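Rechercher dans les archives de la liste
Rechercher Recherche avancée

Liste : atelier-commun
Objet : Re: Rangement de la grande table et cartons de tri, rappel des consignes
De : Tuấn Khương

Mesdames, Messieurs, chers collègues,

Je fais suite au message adressé à la liste par le secrétariat de l'atelier Benalis, dont je reproduis l'essentiel ci-dessous, et aux questions reçues depuis sa diffusion.

> Le secrétariat rappelle aux 43 inscrits que la grande table de l'atelier
> est un plan de travail partagé. Les pièces, outils et emballages qui y
> sont laissés en fin de séance gênent les groupes suivants.
>
> À compter du mois d'avril, tout objet sans étiquette présent sur la table
> à 19 h 30 sera placé dans un carton de tri. Les cartons seront conservés
> jusqu'à la fin du mois suivant.
>
> Merci de nous faire connaître vos observations par retour de courriel.

Plusieurs d'entre vous ont demandé ce qu'il fallait entendre par « objet sans étiquette ». La règle vise les pièces détachées, les petits outils, les manettes, les câbles non raccordés et les contenants. Elle ne s'applique pas au mobilier ni aux équipements inscrits à l'inventaire, lequel compte à ce jour 1720 références et reste consultable auprès du secrétariat. Les étiquettes provisoires sont admises pour une durée d'une semaine, à condition de porter un nom lisible et la date du dépôt.

La question des emballages appelle une réponse distincte. Les films plastiques froissés, les papiers de calage et les chutes de carton ne sont pas des objets à conserver et n'ont pas leur place dans les cartons de tri. Le papier et le carton vont dans le bac prévu à l'entrée, les plastiques dans le bac voisin. Les bandes de carton encore utilisables comme cales ou comme gabarits peuvent être gardées, à plat, dans le tiroir inférieur du meuble Prulura. Il est demandé de ne pas y mettre de morceaux trop petits, que personne ne reprend.

S'agissant du verre, l'association Vaughan, qui partage les locaux avec nous, a souhaité que les bocaux soient traités à part. Nous avons donné notre accord. Un bocal vide se dépose sur l'étagère basse, couvercle retiré. Un bocal contenant de la visserie doit être fermé et étiqueté par la personne qui l'a rempli. Aucun des deux ne devrait voyager dans un carton avec des outils ou des textiles.

Les sacs et les vêtements oubliés sont remis à l'accueil. Cette disposition existait déjà dans le règlement intérieur, mais elle a été perdue de vue lors du déménagement et je crois utile de la rappeler.

M. Flerken ayant proposé l'achat de bacs rigides compartimentés, j'ai demandé un devis. Il s'élève à environ 200 euros pour un premier lot, livraison comprise. La dépense sera examinée à la prochaine réunion – dans l'intervalle, nous continuerons avec des cartons ordinaires. Les personnes qui disposent de boîtes solides, d'une hauteur d'au moins 37 centimètres, peuvent les déposer à l'accueil, rabats intacts.

Enfin, le passage entre les chaises et la table doit rester libre. Un carton en cours de remplissage peut être posé près du plan de travail pendant le tri, mais il doit ensuite rejoindre le local du fond. Les chaises sont remises contre le mur une fois la séance terminée.

Les remarques complémentaires sont à envoyer à la liste, en conservant l'objet du présent message. Les demandes portant sur un objet précis sont à adresser directement au secrétariat, avec une brève description de l'objet.

Veuillez agréer, Mesdames, Messieurs, l'expression de mes salutations distinguées.

Tuấn Khương
Pour la coordination de l'atelier Benalis

P.-S. – Les personnes qui auraient oublié un objet à l'atelier sont invitées à se signaler avant la fin du mois.

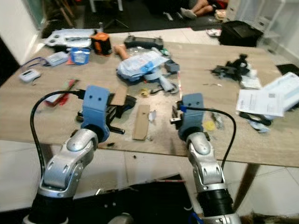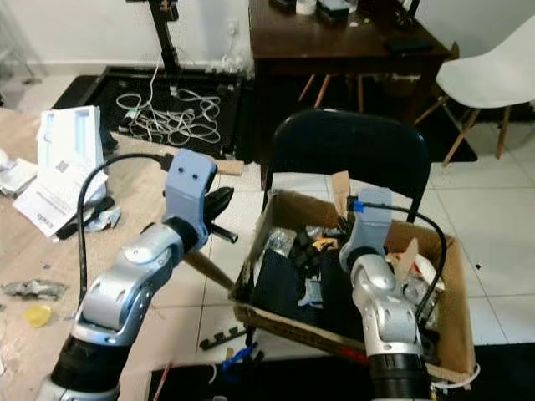 Pièces jointes : 1. la grande table, avec pièces et emballages ; 2. un carton ouvert et son contenu.

Contact : secrétariat de l'atelier Benalis | © Atelier Benalis, tous droits réservés | Haut de page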